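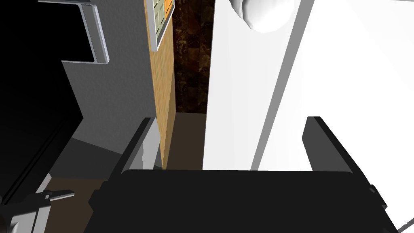

Two gripper fingers with nothing between them. Computer rendering.

Implanted Ports: Frequently Asked Questions
Norilitz Infusion Center, Macaraeg Building, Suite 219
Page maintained by Analyn Bañez, RN
Last reviewed Sunday, August 16, 2020

What is an implanted port?
A small reservoir placed under the skin, usually on the upper chest, and connected to a thin tube that ends in a large vein. Chemotherapy, fluids and some blood draws go through the port instead of a vein in the arm.

How long does placement take?
Plan on half a day at the center, including check-in and recovery. You will need a driver if you receive sedation.

Can the port be used the same day?
In many cases, yes. The order from your oncologist will state when first access is allowed.

Does access hurt?
Most patients report a brief pinch. Numbing cream is available by prescription. Apply it according to the label and cover it with the plastic dressing supplied.

How often is the port flushed when I am not in treatment?
The interval is set by your care team and is written on your port card. Flush visits are booked through the front desk and do not require a visit with the doctor. Nurses here flush with a 10 mL syringe or larger. Do not let anyone use a smaller one on the port.

Can I shower or swim?
You may shower once the incision dressing is removed and your nurse has cleared you. Do not swim while a needle is in place.

Will the port set off airport scanners?
Usually it does not. Carry your port card when you travel.

Can contrast for a CT scan be injected through it?
Only if the port is rated for power injection. The rating is on the port card. Patients whose ports were placed here before April 2019 may have the older paper card, which lists the rating on the back.

When should I call?
Call the same day for redness, drainage or pain at the site, swelling of the arm or neck, or a port that feels as if it has moved. Call at once for chills or a temperature of 100.4°F or higher. Call 911 for chest pain or trouble breathing.

When is the port removed?
After treatment ends and your oncologist signs the removal order. Some patients keep the port for a period of follow-up. Flushing continues until it is out.

How do I replace a lost port card?
Ask at the front desk in Suite 219. Bring photo ID.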